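**Tema 4. Envase, etiqueta y lo que creemos beber**

Conviene desconfiar del té embotellado con sabor a fruta. La fruta dibujada informa de un aroma, y a veces ni de eso. Belmonte (apuntes de Macapagal) sostiene que el comprador lee la etiqueta; yo lo dudo. En la prueba de marzo, de 65 alumnos, 27 miraron los ingredientes.
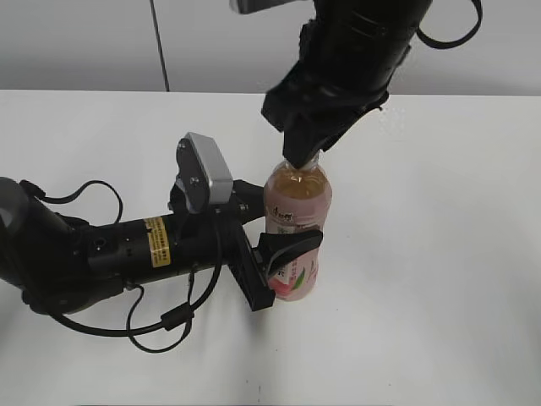 El plástico transparente tampoco demuestra gran cosa. Un color ámbar puede venir de la infusión o de un colorante, y a simple vista no se distinguen. «Sabor melocotón» y «con melocotón» son menciones distintas; no las mezclen en el examen.

Para la práctica:

- Traer un envase de unos 400 ml, sin abrir.
- Anotar el azúcar por 100 ml y calcular el total.
- Copiar la lista de ingredientes en su orden.

Lo de «natural» lo discutimos en clase.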